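Hand comparison project: progress report to the end of November
Prepared by Laurinda Sequeira for Vasiliki Kontogiannis, Torkiston Fund

Hi Vasiliki,

You asked for something you could read over a coffee, so I've kept the tables in the spreadsheet (second tab, the first is still a mess) and written this the way I'd tell you over the phone.

Short version: we're a bit behind on the trials, a bit under on the money, and a lot clearer about which hand we'd want to live with. The longer version has a wrist cable in it, sorry.

Where we'd got to last time

When I last wrote we had the two arms mounted and talking to each other, and we'd only run the old parallel gripper, the one we've been calling Chan since before I started. Chan is our baseline. It's slow and ugly and it picks up nearly everything you put in front of it, as long as the thing has two flat sides. The plan was to put the two multi-fingered hands through the same set of jobs and see where the extra fingers earned their keep.

The Ridadora hands

We fitted the Ridadora pair first, one on each arm. Mounting took Ebuka an afternoon. Calibrating took him most of a fortnight, mainly on the thumbs. Each thumb swings across the palm on its own joint, and if the zero position is out by even a whisker the fingertips close on thin air beside the object. He ended up writing a small routine that brings each thumb round to a fixed block before every session, and since then we've had no drift worth mentioning. I'm very pleased with that routine! It's the sort of thing that would never get its own line in a budget and it saved the whole month.

For the tabletop jobs we settled on household things: bowls, a cup, a folded tea towel, a box with a lid. The bowls have been the best teachers by far. A parallel gripper pinches the rim and that's that. With a proper hand you have choices: rim between thumb and finger, hand spread underneath, or both hands in from the sides. We've now tried all three and logged them separately.
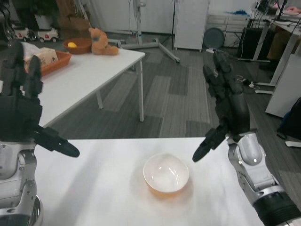 Rim pinching came out best for lifting and worst for carrying, as the bowl tends to swing once it's clear of the table. The two-handed approach is steadier, but it asks a lot of the controller, and we had a good many runs where one hand arrived early and shoved the bowl towards the other. Lumturie has slowed the final approach down so the arms wait for each other. It looks terribly polite now, and it works.

Out of 93 logged runs with the Ridadora hands on the bowl jobs, 24 failed. That sounds like a lot until you see that most of the failures came before the thumb routine went in. I'd ask you not to quote the raw figure anywhere without that bit attached, please.

The Tarnatis hands

Less to tell you here. One of the pair arrived with a wrist cable that cut out whenever the forearm rolled past a certain point, and of course we found that out halfway through a session. We sent it back, the replacement took longer than promised, and so we've only done single-handed work with it so far. First impressions: stronger grip, noticeably coarser finger control, and a lovely soft fingertip cover that picks up lint like you wouldn't believe. Clementina wipes them down between runs and has started timing how long that adds. I thought she was joking, but it's a fair thing to put in a comparison if someone's going to use these all day.

Cameras and controllers

The head camera has stayed where it was. We tried it lower for a week to get a better look under the fingers and lost too much of the far side of the table, so back up it went. The real trouble is that when both hands come in close, the backs of the hands hide the very thing they're reaching for. Lumturie wants to try a small wrist camera on one side only. I've said yes in principle.

On the controller side, we're staying with the glove for now. The joystick setup was fine with Chan and hopeless with fingers. Ebuka persisted longer than I would have.

Money

We're under on travel and over on parts. The wrist camera and its bracket would come to $800, and I'd like to move that across from the travel line if you're happy with it. A quick email back is plenty. The Tarnatis repair was covered by the supplier, though we wore the shipping one way.

What's next

Two-handed trials with the Tarnatis pair start as soon as both are mounted, and I've allowed 4 weeks for them, including Ebuka adapting the thumb routine. After that we repeat a smaller set of the Ridadora runs with the slower approach, so the two are being judged on the same programming. The tea towel jobs may have to wait. They're hard for all three and I'd sooner have good numbers on the bowls than patchy ones on everything.

If you'd like to come and have a go with the glove, mid-morning is best, when the lab's quiet and someone can help you get your thumb lined up.

Cheers,
Laurinda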